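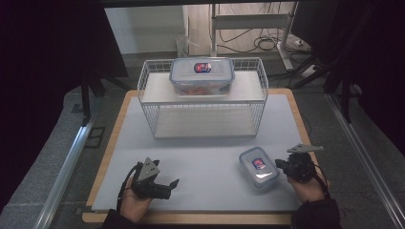 Lid seal loss on clip-lock containers: gasket or warping?

Posted by gasketline

I have a set of Zasano clip-locks, bought in January, stored part of the time in a chest freezer. Several now fail a simple leak test: fill with 658 mL of water, close, invert over a dry paper towel. The new spares pass. The ones that have been through the dishwasher don't. I weighed one filled with soup before and after 13 days in the freezer and there was a small but measurable loss.

My guess is that the silicone has taken a compression set. The containers are stored with the lids clipped on, so the gasket is under load all the time. Has anyone separated gasket wear from lid warping?

dripedge wrote:
It's almost always the lid. Silicone tolerates heat well. Polypropylene will too, up to a point, but a thin lid sitting over the heating element on the bottom rack will bow. Lay it upside down on a sheet of glass and try a feeler gauge at each corner. If the corners rock, a new gasket won't fix it.

gasketline wrote:
Mine go on the top rack. Wash setting is 80 degrees at the hottest, according to the manual.

dripedge wrote:
Top rack is better but doesn't clear the lid. Check the flatness before you order anything.

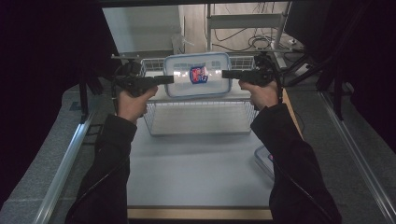 Willton, June 2024

Update from gasketline. I checked the lids on a glass shelf. Two rock slightly at one corner, the others sit flat. I then swapped gaskets between a flat lid that leaks and a flat lid that doesn't. The leak followed the gasket. So both faults are present in the same set, but the gasket explains more of the failures. The leaking gasket is visibly flattened along the long sides and still full height at the corners.

I've ordered replacements from Grirnau. They sell the profile by the metre, which means a butt joint - I would prefer a moulded ring, but that size isn't listed.

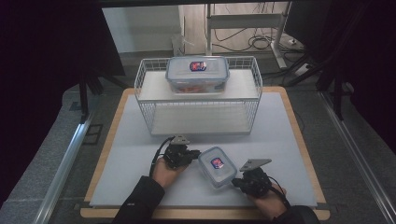 coldshelf_ab: I'd disagree with buying cord for this. A butt joint in a food seal is a leak path and a place for mould to grow. If you must use it, put the joint in the middle of a short side and cut it square with a fresh blade. Also, your freezer weight loss may not be a seal problem at all. Warm soup vents past any gasket as the air shrinks and swells. Chill it in the fridge first and repeat the test.

gasketline wrote:
Fair point on the soup, it went in lukewarm. I'll repeat it chilled. On the joint, I'll try one lid and leave the rest as they are.

dripedge wrote:
And store them unclipped from now on.

coldshelf_ab wrote:
Agreed on that part.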